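FOR IMMEDIATE RELEASE

28th August

Flotham opens drop-off laundry and linen service for small guesthouses, first shop at Rernik Street

Flotham, the family-run laundry business, today opened its second location and with it a new linen service aimed at guesthouses, short-let owners, hair salons and anyone else who washes more towels than a home machine can take. Doors open 7 a.m. Walk-ins welcome. No contract needed for the first month.

The new shop is at 88 Rernik Street, in the old tile showroom next to the Kova bakery. Parking behind, enter from the alley side. The front is for loading only.

What's on offer

Wash, dry and fold by weight. Sheets and pillowcases pressed on request. Towels sorted by color and by fabric, so cotton terry does not go in with microfiber. Bathrobes, table linen, aprons, salon capes. Duvets up to king size. No leather, no rugs, no curtains with the hooks still in.

Bags in by 10 a.m. are back the same day. Bags in after that, next morning. Pickup and delivery inside the Entili district, free for regular accounts, small charge for one-offs. Outside Entili please call first, the van route is still being worked out and we would rather say no on the phone than be late.

"My mother ran the first shop with two washers and a notebook," said Yanti Ismail, owner of Flotham. "We still have the notebook. Guesthouse people kept coming to the counter on a Sunday kind of panic, all the beds turning over at once, and we kept squeezing them in between the regular customers. That wasn't fair on either of them. So, a separate shop."

Planning for the Rernik Street site started in February. The building needed new drains, a new floor and a lot more power than a tile showroom ever used. Work was done by local contractors under site manager Herman Ngau, who has stayed on to run the machine room.

"Drains were the big job," said Ngau. "Everything else you can fix later. You can't fix a drain later with the washers sitting on top of it."

The shop can handle 2000 pounds of linen a day when fully staffed. It is not fully staffed yet. Flotham is hiring for folding, pressing, counter and one driver, see below.

Why towels get their own line

Most complaints the company gets are about towels. Gone stiff, gone gray, lint all over them, stopped soaking anything up. Kartini Subramaniam, who heads linen care, has put together a short sheet for account customers and it's free at the counter for everyone else too. The main points:

Skip the fabric softener. It coats the loops and the towel stops drinking water. If towels have gone waxy, a hot wash with no product at all and then a second one.

Use less detergent. Half of what the cap says is plenty for most loads. Stiff towels are very often just soap that never rinsed out.

Keep microfiber away from cotton. It grabs the lint and hangs on to it. Wash it warm, with its own kind, dry it low. High heat ruins the fibers and there's no getting them back.

Don't overfill. If you can't get a hand in over the top of the load, take some out.

New dark towels, wash them alone the first couple times. Hotels know this, guests' white shirts don't.

"People buy new towels when the old ones only need a proper rinse," said Subramaniam. "I'd like them to try the rinse first. It's cheaper, even if they do it at home and never come see us."

The sheet also covers stains: makeup, hair dye, self-tanner, and sunscreen, wich is the one that turns orange if you hit it with bleach. Please don't hit it with bleach.
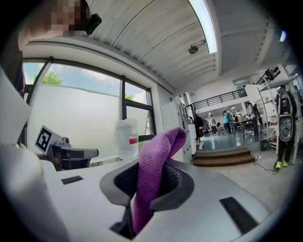

Lost and mixed-up items are the other thing owners ask about. Every account bag at Rernik Street gets a numbered tag that stays with the load through wash, dry and fold. Loads from different accounts are never combined, even small ones. If something does go missing Flotham replaces it at the price of a new one, no depreciation math. Claims within a week please.

First account customers

Desmond Ruiz-Ortega runs a nine-room guesthouse up the hill and tried the service before opening.

"I had sheets on the stair rail, sheets on the balcony, sheets in my own bedroom," he said. "Now I have a hallway again. The folding is better than mine and I've been doing it for years."

Aiman Ngui, who owns a barber shop in Entili, sends a bag of towels and capes every evening. "Comes back before the first haircut. That's all I wanted out of it."

Opening offers

First bag free for new accounts, up to the standard bag size. Households get a reduced rate on duvets through the end of next month. Offers are for Rernik Street only and can't be used at the original shop, wich keeps its usual hours and prices. Coin machines stay at the original shop as well, there are none at the new one.

Jobs

Folding and pressing: early shift and afternoon shift, training given, no experience needed. Counter: some evening work, must be OK with the phone. Driver: clean license, able to lift full bags, knows the one-way streets or is willing to learn them fast. Apply in person at the counter, ask for Herman. Bring a way to contact you, a resume is fine but not required.

Hours

Weekdays 7 a.m. to 8 p.m. Weekends 8 a.m. to 4 p.m. Closed public holidays, account customers will be told ahead and can double up the day before.

About Flotham

Flotham is a family-owned laundry with 2 shops, serving households and small businesses. Wash and fold, pressing, linen care, pickup and delivery.

Press contact

Yanti Ismail, Flotham, 88 Rernik Street. Phone extension 3702, mornings are best. Interviews and visits to the machine room by arrangement, closed shoes please, the floor gets wet. Price list sent on request.

ENDS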